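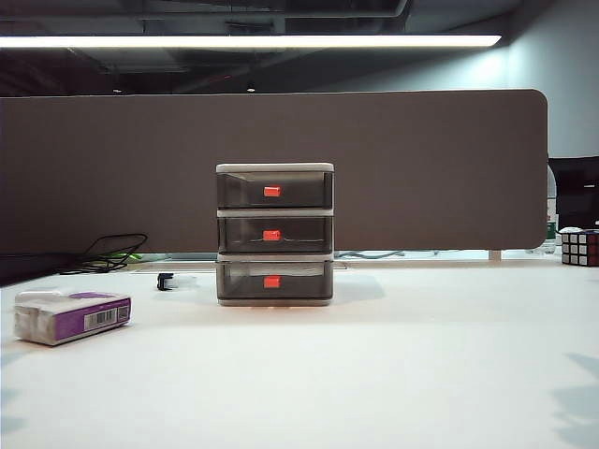 2/11/24 — Red day two at the bench, and I finally got somewhere with the brick shade! Yesterday's batch was too brown once it set, so I went back to the coral-leaning base and worked up from there. What I want is the bright orange-red of the pulls on the little three-drawer unit on the desk, the kind of red that jumps out against gray, but softened enough that a person could wear it to breakfast. Tegwen thinks that's too loud for the spring range. I think she'll come round when she sees it on.

Base is the Kernov wax blend, same as the nude shades. Pigment is the Granex warm red plus a touch of their yellow. I started at the old ratio and it came out like tomato soup, very shiny, very flat. Pulled the yellow back by half, added the tiniest bit of the brown (tip of the small spatula, must weigh it next time, I know, I know) and suddenly it had some depth. On the paper swatch it looks almost too orange. On the back of my hand it goes much redder. On my lips, redder again. So paper swatches are no use for this one, skin only from now on.

Pours: 27 bullets from the main batch, two with air holes near the tip. Melted those back down and used them for the wear test. The mold released really cleanly after a longer chill. I had been rushing that step and blaming the wax.

Wear test, me only so far. Put on at nine, coffee, a cheese roll, more coffee, long phone call with Beverley. By lunch the middle had gone but the edges were still crisp, no feathering at all, and I do usually feather with a red. It left a stain underneath that I love — a sort of worn-in poppy color that I'd happily wear by itself. Could we do a sheer version as a tint? Parking that thought for January.

Beverley Brunton called about the tubes. Mittal can do the matte black with the colored collar, minimum order 500, and they will match the collar to a bullet if we post them one. She prefers the plain silver. I said please can we at least see a sample of the collar first, a flash of red on a black tube would look so good coming out of a handbag. She's asking for both.

Also tried it next to the Grolia samples Tegwen left me. Theirs is a true blue-red and very pretty, but it turns a bit pink on me and it made Tegwen look tired (her words). Ours warms both of us up. I want it on a lot more faces before I get carried away. Tegwen Eynon has a list of 21 people who said yes to testing, a good spread of skin tones and ages, and plenty who swear they can't wear red. Those are the ones I'm most excited about!

Smell: still slightly crayon when you first open it. Fades in a minute or so. Vanilla covers it but then it smells like every other lipstick. Going to try a drop of the fig.

To do
Weigh the brown properly and write the number HERE, not on a sticky note
Repeat the batch at the lower yellow, same chill time
Bullet to Mittal for the collar match
Fig vs. no fig, ask Tegwen to sniff without telling her which
Name. Tegwen says Paprika, I say Letterbox, Beverley says anything but Letterbox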